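The Hard Part Is White on White

When Renato Espiritu joined Hinel, he expected to spend his days on control. The arm had to move well, he thought, and the rest would follow. He has since spent most of his time on something smaller: teaching a program called Plullow to decide where an object ends and a table begins.

Plullow is the perception layer. It takes in the view from the gripper and passes a short list of possible grasps to the planner, Tuvano, which picks one of them. When Plullow is unsure, Tuvano waits. In September it waited a lot.

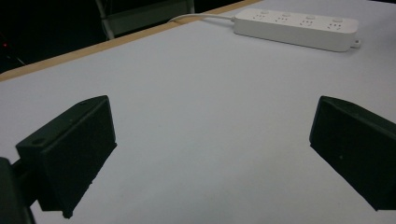
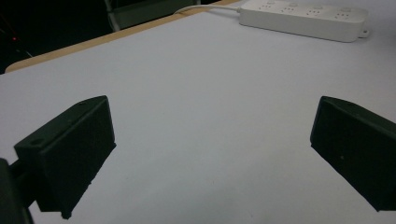 White power strip, white tabletop: the kind of view Plullow has to read.

Espiritu's first idea was to raise the contrast before segmentation. It helped with the outline, but it also made every shadow look solid, and the planner began to propose grasps on shadows. "I was very proud for 2 hours," he says. "Then I looked at the logs."

The second idea has lasted longer. The program now compares 5 views before it answers, and it keeps only the edges that agree with each other from view to view. A shadow usually loses this vote. A cord is more difficult — it is thin, and a small error in pose is enough to move it off itself.

The comparison adds nearly 30 milliseconds to each decision. His colleague Enriquez, who maintains the controller, would like to have that time back, and the two of them still argue over it at lunch.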